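Textbooks > Computing > Hardware Basics
Shares: 2 | Comments: 3

Chapter 3
Inside the Tower

Most people use a desktop computer for years and never take the side off. What a shame! A tower is one of the friendliest machines you will ever open. It has big parts, plenty of air between them, and plugs that mostly fit in only one place. If you can put batteries in a flashlight, you already have the patience for this chapter, and I hope that by the end of it you will be looking at old office computers the way other people look at used bicycles.

In Chapter 2 we stayed outside the case. You learned the ports on the back, you traced the cables from the desk to the wall, and you drew your own map of what plugs in where. Keep that map close by. Nearly every socket you drew leads to something you are about to see from the other side.

Before you open anything

Shut the computer down from the menu, turn off the switch on the back if there is one, and pull the power cord out. Then hold the power button in for a few seconds. Touch a bare metal part of the case before you reach in, and touch it again whenever you come back from walking around the room. Take off bracelets and long necklaces. Have a small dish ready for the screws – a saucer does very well – and keep the ones from the side panel apart from the rest.

The power supply stays closed. It is the metal box with holes in it for air, and the cord from the wall plugs into its back. We will study what comes out of it, but we will not open it in this course or in any other in the series.

What you will find

The motherboard is the large flat board that everything else connects to. Many are green, though you will meet black, blue and brown ones too. Memory modules stand in long slots on the board, held by a clip at one end or both. The processor hides beneath a metal cooler, often with a fan on top, and we will leave it alone until Chapter 5.

Drives live in a cage toward the front of the case. In older towers the cage is a sturdy metal frame with slots and rails, and each drive slides in and locks with a screw or a small plastic latch. I love these latches! Once you have felt one let go, you will understand why people who repair computers all day are so fond of the cases that have them.

Two cables, two jobs

A SATA hard drive needs two connections. One brings power from the power supply, through a flat black plug at the end of a group of colored wires. The other carries data to and from the motherboard, through a thinner flat cable that may be red, blue, black or almost any other color. Both plugs have a small L shape inside, so they go on one way up only. The power plug is the wider of the two.

The wires in the power plug follow a pattern worth learning by heart:

Red carries 5 volts.
Yellow carries 12 volts.
Orange carries 3.3 volts.
Black is ground.

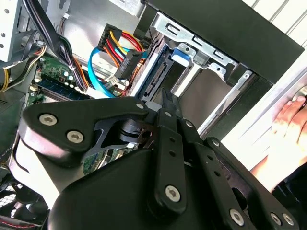 Hold a plug by its body when you take it off, never by the wires. Some data cables have a metal clip that must be pressed first, and some do not, so look before you pull. If a plug feels stuck, move it very gently from side to side and try again. Go slowly and it will come.

Try it yourself

For this chapter's activity you need an old tower that nobody depends on. At the Meredith workshop in Trovham, our practice machines each had a 500 GB hard drive, and any similar size will do nicely. Find the drive and follow its data cable with your finger all the way to the board. Write down the label printed beside the socket. Now follow the power cable back to the supply, and note which other parts share it. Add both routes to your map from Chapter 2, using a different color for each.

If you are working with the Ludik parts cards, lay out the drive, memory and power cards now. Readers with the Draltholm workbook will find a blank case drawing to fill in before going on to Section 3.1, where we take the drive out of its cage.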